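Ziltotix Evaluation Group
Minutes of meeting held 2/25/25, Liltport, upstairs meeting room

Chair: Suha Masri
Present: representatives from Workshop, Stores, Purchasing, Safety and IT
Apologies: Night shift supervisor

1. Minutes of the last meeting

Agreed as correct, with one change. Under item 4, "the Nseir quote" should read "the Nseir outline price". A full quote had not been received at that point.

2. Matters arising

The bench in bay 2 has been cleared and the extra sockets fitted. Purchasing has received the full quote (see item 5). The request for a second set of finger pads was sent to Nseir and they arrived last week.

3. Purpose of the review

The Chair went over the scope again for those who missed the first meeting. The group is looking at the Lodutine hand-held gripper kit, supplied by Nseir, and the training service sold with it. Staff carry out handling jobs using the gripper, the camera on it records the work, and Nseir uses the recordings to train a picking arm for the same jobs. The arm is a separate purchase and is outside this review. The group has to recommend whether to take the kit and service for a first term.

4. Report on the bench trial

Workshop reported. The trial covered flexible ducting and hose, which is the stock that takes up most handling time at the Liltport site. Staff recorded 400 handling runs over 16 shifts. Each run was a single pick, move and set down. Nseir returned 60 runs as unusable, nearly all of them from the first few shifts, when people were still closing the grip too early and then dragging the hose to where they wanted it.

Small bore hose gave no trouble. The larger sizes were harder. The fingers do not open wide enough to go round the biggest hose, so staff had to take hold at the end or push it along with the pad. Workshop asked whether pushing counted as a valid run. Nseir's answer by email was that it does, provided the job sheet says so beforehand.

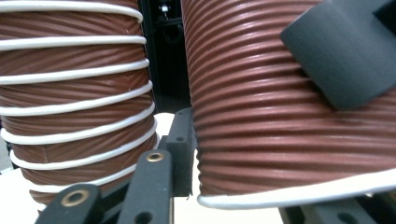
Stores said the wire-wound type and the ribbed type should be treated as separate jobs on the sheet. The wire-wound hose gives under the fingers and shortens when it is squeezed, and the pad can catch on a loop of wire if it comes in at a slant. The ribbed hose holds its shape better but is slippery on the outside. Staff had been logging both under "ducting, large" and the results could not be told apart afterwards. Agreed to split them.

Workshop also noted that the view is poor when two hoses stand close together. Much of what the camera sees is then hose, and it is hard to tell from the recording where the set-down point is. Nseir suggests leaving more room between items to begin with and closing the gap in later runs. Stores pointed out that the racks do not leave more room. The Chair asked for both layouts to be tried.

Comfort: two members of staff reported a sore wrist by the end of a shift. Safety would like a limit on continuous use and will write one. Until then staff should swap over at the tea break.

5. Cost and terms

Purchasing tabled the quote. The kit is priced separately from the service, and the service is charged by the month. Spare pads are included in the first term only. Purchasing was unhappy with the notice clause, which renews the service without a reminder, and will ask for it to be changed. There was some discussion of hiring the kit as opposed to buying it. Nseir will hire, but the hire price does not cover repairs to the linkage, and Workshop thought that was the part most likely to need them.

6. Recordings and data

IT asked where the recordings are kept and for how long. The quote says only "for the length of the service". IT wants a written answer on deletion at the end of the term, and on whether recordings made here would be used for other customers. Staff have also asked if voices are recorded. Workshop believed the sound was switched off but could not confirm it.

7. Recommendation

No recommendation made at this meeting. The general feeling was in favour of the kit for small bore hose and undecided on the large sizes. The Chair said she would rather have the second set of runs in hand before anything goes to Ziltotix management. If the service is taken up, August was given as the earliest start.

8. Actions

Workshop: repeat the large hose runs in both layouts, with the two types logged separately.
Stores: new job sheet, with pushing shown as its own step.
Purchasing: go back to Nseir on the notice clause and on linkage repairs under hire.
IT: written questions to Nseir on storage, deletion and sound.
Safety: limit on continuous use of the gripper.

9. Any other business

The charger for the kit has been going missing from bay 2. It is to stay on the bench.

Date of next meeting to be set by the Chair when the second set of runs is complete.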